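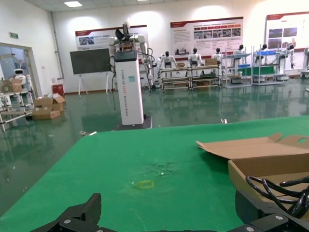
`status: mostly sorted` · `scope: cables, boxes, one table` · `last touched: February`

# hesodia-cables

A plain-text inventory of every loose cable at Hesodia, kept in a repo so that the arguments about it have line numbers. It replaces the old system, which was a drawer.

The list covers 66 cables. It does not cover anything plugged in, anything under the floor, or the adapters, which have their own repo and their own problems.

## What's in here

- `cables.csv`: one row per cable
- `boxes.csv`: which box a cable is supposed to live in
- `orphans.md`: cables that fit nothing we own, kept out of respect
- `check.py`: complains if a cable is in two boxes at once (it has been right more than once)

## Columns

| column | meaning |
|---|---|
| `id` | number on the tag, if the tag has survived |
| `kind` | power, data, or `?` |
| `ends` | what each end looks like, in your own words |
| `length` | `short`, `long`, or `annoying` |
| `box` | see below |
| `project` | Murnon, Yuan, Paltau, or blank |

`annoying` means too long for the bench and too short for the wall. Please don't open another issue proposing centimeters. Somebody would have to uncoil everything, and we know who it won't be.

## Boxes

Brown cardboard with an attached lid, the kind things get shipped in. We looked at clear plastic bins, admired the price, and went back to cardboard.

Sorting happens on the table with the green cloth. Open the lid all the way before you start, or it will slowly close on your hand. Keep an empty box next to the full one and move cables across as you identify them. Tipping the full box out onto the cloth feels faster and gives you the same tangle with more room to grow.

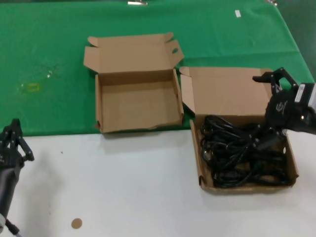 Start with whatever is on top. Pulling on a plug from the bottom of the pile tightens everything above it, and then you have one very large cable with many ends, for which there is no row.

Once a cable is free:

1. Coil it in loops the size of a dinner plate.
2. Leave the plug on the outside, where the next person can see it.
3. Tag it and add the row.
4. Put it in the box you wrote down. This is the step that gets skipped.

Power cables get a box to themselves. They are thick, they don't bend the way you'd like, and they bully the thin ones.
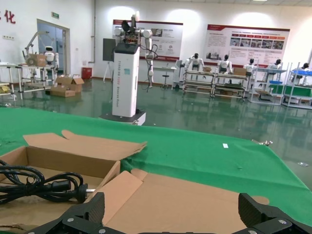 A box is full when the lid needs persuading. Tape is not persuasion. Start a new box and give it the next number.

Torn flaps are fine. Retire a box when the bottom goes, and update `boxes.csv` before flattening it, please. Box 3 was recycled on paper 2 months after it was recycled in life, and Paltau spent an afternoon looking for it.

## Known issues

- Tags fall off. Better tags fall off later.
- Murnon and Yuan both claim the same extension cord. It is listed under both, and `check.py` has been told to let it go.
- 3 rows have `?` in every column. They are real cables. We checked.

## Contributing

Pull requests welcome. Cables are not; we have enough.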